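Plasstead Community Help > Robot learning > Collecting demonstrations

Cup on its side: keep one finger placement or mix several?

Posted by gritty_hopper, 23rd January

I'm collecting teleoperated demonstrations in simulation for a pick task. One arm, a two-finger gripper, one six-sided cup on a blue table. I drive the arm with a handheld controller and the recorder saves joint positions, gripper opening and two camera views, one fixed and one on the wrist. The scene comes from the Borari table pack and I've left the lighting alone.

The cup is spawned in a random pose. When it lands upright I have no trouble. I go over the top, close on two flat faces and lift. When it lands on its side I don't have a settled way of doing it. Sometimes I put one finger inside the mouth and the other outside and pinch the wall. Sometimes I straddle the body. Both get the cup off the table if I'm careful.

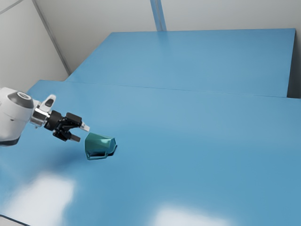 So far I have 954 episodes saved, nearly all of them mine. A policy trained on the whole set does fine with upright cups. With tipped ones it goes to a spot between the two grasps and closes on nothing, or it shoves the cup along the table. I assume it is averaging my two habits, but I haven't proved that.

What I'd like to know:

Should I pick one grasp for tipped cups and throw out the episodes that use the other?

Do I keep episodes where a finger bumps the cup before the grasp? I have been deleting them, and it's a lot of episodes.

Is it worth recording more, or is the problem in what I already have?

The policy is a plain behavior cloning network with no history. I can change that later, but I'd like to get the data right first.

Posted by mossbank

Had the same thing. Record more. We went from a small set to a big one and the tipped objects got better. Also check that your gripper channel isn't inverted, that one got me for a whole September.

Posted by lathe_and_level

I'd check the averaging idea before recording anything else. Take a tipped start pose, run the policy on it 10 times with small changes to the arm start, and plot where the gripper is when it closes. If those points sit between your two grasp positions, you have your answer. If they are scattered all over, you have a different problem, probably too few tipped poses.

Assuming it is averaging, you have two ways out. One is to pick a grasp and stick with it. The other is to switch to a policy that can represent more than one choice, such as a diffusion policy or a mixture output. With a plain network and no history I would pick a grasp. Don't delete the other episodes. Tag them and leave them out of the training list, so you can put them back when you change the model.

For which grasp to keep, I'd go with straddling the body. Pinching the wall asks for more precision at the mouth, and the fixed view won't help you much there once the gripper is over the cup.
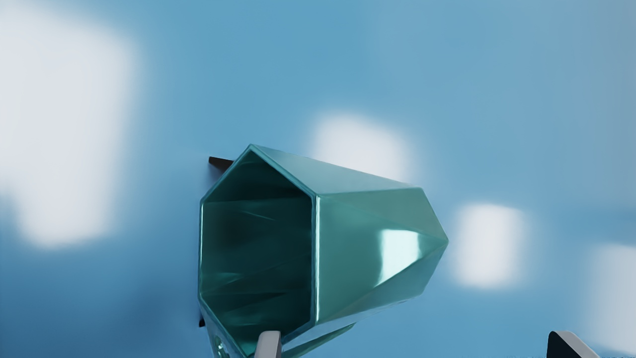 Bumps before the grasp are a separate matter, and I would not delete them all. If you only keep clean approaches, the policy never sees what to do after it has touched the cup a little early, and it will touch the cup early. Where one fingertip is up against the rim and the other is still well off to the side, the useful part is what you do next. If you back off, line up again and finish the pick, keep the episode. If the cup goes rolling and you chase it across the table, drop it. My own rule is to allow 2 contacts before the final close and cut anything with more. That number has no theory behind it. It was just easy to apply when several people were labeling.

Two smaller points. First, look at how your tipped poses are spread. A random spawn doesn't mean even coverage. A six-sided cup will settle on certain faces far more often than it does anything else, and the direction the mouth points may be lopsided too. We made a simple chart of mouth direction against episode count and found one side almost bare. After that we set the spawn direction by hand for a while to fill it in.

Second, watch your pauses. People stop over the object to think, and a network with no history learns to stop there as well. It sees the gripper hanging open near the cup, and in a good share of your frames the right action at that point was to do nothing. Trim the idle stretches, or at least thin them. 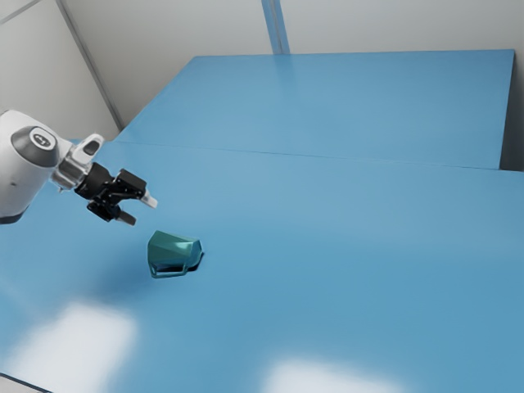 For trimming, I drop frames where the commanded motion stays under a small threshold and the gripper command doesn't change. Keep a few frames on each side of every gripper change or you'll damage the close. The Trerkine exporter has a setting for this, but it is off by default, and in the version I used it also trimmed the last frames of the episode, where the arm is holding the lifted cup. Check a handful of episodes by eye afterward.

I wouldn't record more until you've retrained on the tagged and trimmed set.

Posted by gritty_hopper

Thanks. I ran the closing-point plot and they do fall between the two, in a fairly tight group. I'm tagging the wall pinches now and will keep the body grasp for training.

The mouth direction chart is harder because I didn't save the cup pose, only the images. I can replay from the seed and get it that way. On the gripper channel, I checked and it's the right way round.

Posted by millrace

Adding one thing on several people labeling. Write the bump rule down with a few sample episodes next to it, including one borderline case you keep and one you cut. We used the Cordeiro review tool with a written rule and no samples, and two labelers still disagreed on what counted as a contact. One was counting every separate touch. The other counted a long slide along the rim as a single one. Either works if everyone does the same.

Save the object pose from now on, too. It costs almost nothing in simulation.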